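Progress report to the Stutari Fund, second period
Prepared by Driss Bouazza, Stornham Home Robotics Review
9 February 2025

Dear friends at the fund,

Thank you again for your patience over the winter, and for the kind note that came back with our first report. I promised then that the second one would have more about the kit itself and less about shelving and paperwork, and I'm glad to say I can keep that promise!

## Where we are with the Lendness kit

As you'll remember, your grant pays for us to review the Lendness hand-held gripper kit on behalf of small labs and teaching workshops that are thinking of buying one. The kit is sold as a way to record household tasks by hand, so that a robot arm can later be trained on the recordings. We budgeted $3000 for this period and have spent $2000 of it, mostly on the second kit and on spare finger pads. The remainder is set aside for the wrist mounts, which Wieczorek (the distributor) now expects to ship in May.

We set ourselves a target of 400 recorded attempts on laundry tasks and have logged 214 so far. That is a little behind, I know. We lost a good stretch to a charging fault in the first kit, which Wieczorek replaced without any fuss, and then another stretch to my own insistence that we rewrite the task sheets so a newcomer could follow them. I still think it was time well spent, though the team may tell you otherwise.

## Socks

Most of our effort this period went into small garments, and socks in particular. They are thin, they lie close to the table, and a poor approach tends to push the fabric along instead of picking it up. The maker's guide gives them half a page. We have ended up with rather more than that in our own notes, covering where to bring the fingers down and how far open to hold them on the way in.

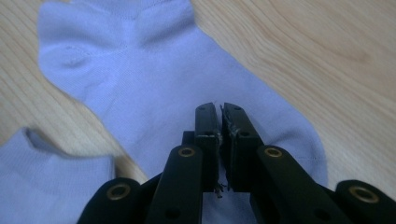
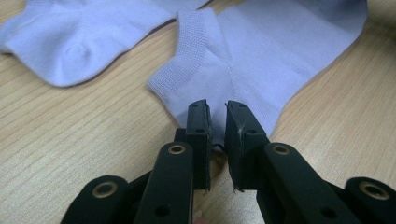
*Sock handling on the wooden tabletop. Fraying is visible around the inner pads of the gripper fingers.*

The pads are our main complaint. The linkage has held up very nicely and still moves smoothly, and everyone who has tried the kit likes the weight of it in the hand. The padding on the inner faces of the fingers is another matter, and we've started checking it at the beginning of each session and noting its condition beside the recordings. I have written to Wieczorek to ask whether a tougher pad is planned, and whether replacements could be sold separately from the full finger set, as that would make quite a difference to a school or a small workshop. They have been friendly about it but haven't given me a firm answer yet.

I should also mention the printed manual, which is clear on assembly and thin on upkeep. We are drafting a two-page care sheet and will gladly share it with anyone who buys the kit, whatever our final verdict turns out to be.

## What comes next

- Finish the remaining laundry attempts, then move on to towels and pillowcases
- Compare worn and fresh pads on the same sock tasks
- Fit the wrist mounts once they arrive
- Send you a draft of the full review for comments

We are not asking for any change to the budget. I would, however, be grateful for your agreement to move the draft review back until the wrist mounts have been tried, as it seems a pity to publish without them. A short reply by email is plenty.

With warm thanks from all of us at Stornham,

Driss Bouazza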